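Witow adds shared contact lists to its desk phones

Print this item | E-mail this item

Witow will send a software update to its Catenow range of cordless desk phones in December. The main change is a shared contact list, which lets every handset on one base station use the same names and numbers. Until now each handset kept its own list, and anyone who wanted a new number on all of them had to type it in again on each one.

The base station holds up to 280 shared contacts. Each handset can also keep 146 private entries, and these stay on the handset and are not copied to the base. When a call comes in, the phone checks the shared list first and the private one second, then shows the name on the display.

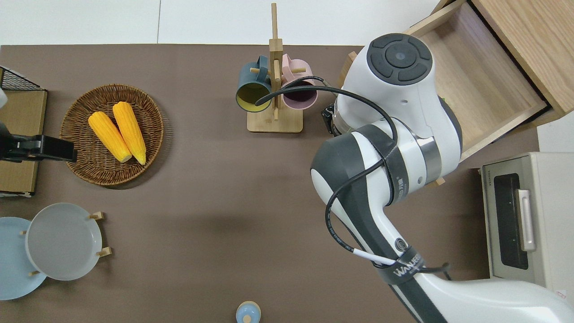
Corn cobs in a wicker basket, with plates in a wooden stand.

Contacts can be entered on any handset or loaded from a computer as a plain spreadsheet file. The file needs one column for the name and up to three for numbers. Elias Saab, who looks after the Catenow range at Witow, said that most of the requests his team received last year were for the spreadsheet option. "Small offices have their list in a file already," he said. "They want to load it once and be done."

The update also changes call forwarding. A forwarded call will now show the name of the handset it came from as well as the caller's number. Forwarding can be set for certain hours of the day, and the hours can be different on weekends. Owners who leave the setting alone will see no difference.

Maya Srour runs the front desk at Salletti, a furniture importer that has been testing the new software on 18 handsets. She said the shared list worked from the first day, but the forwarding menu took some getting used to. The first version placed the hours under "Sounds," and two of her colleagues could not find them. Witow has since moved them to the "Calls" menu.

Battery life is the same as before. The handsets still charge in the cradle, and the older cradles will fit. The Assunção conference speaker can read the shared list too, but it cannot add to it or edit it. Witow says editing from the speaker may come in a later release.
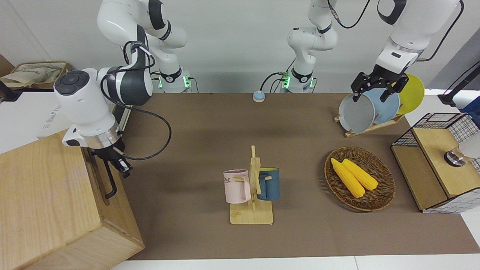

OFFICE & HOME PHONES

How to get the update

The base station checks for new software once a night. Owners who have turned this off can start the update by hand from the Settings menu. The base restarts once during the process, and calls cannot be made or received until it is back on. Private contacts are kept. Ringtones go back to the standard one and have to be chosen again.

Base stations with a serial number that starts with 310 need a small extra file first. It is on the support page, along with instructions written by Leen Issa. Customers who would like it on a memory card can ask their dealer.

Questions about the update go to Irina Barbu on the support desk. Please have the serial number ready. It is printed on the underside of the base.

Print this item | E-mail this item

You are receiving this newsletter because you signed up on our website. You can unsubscribe at any time. Our website uses cookies to remember your settings.

Contact the editor: Hanan Srour | Copyright 2019 | Back to top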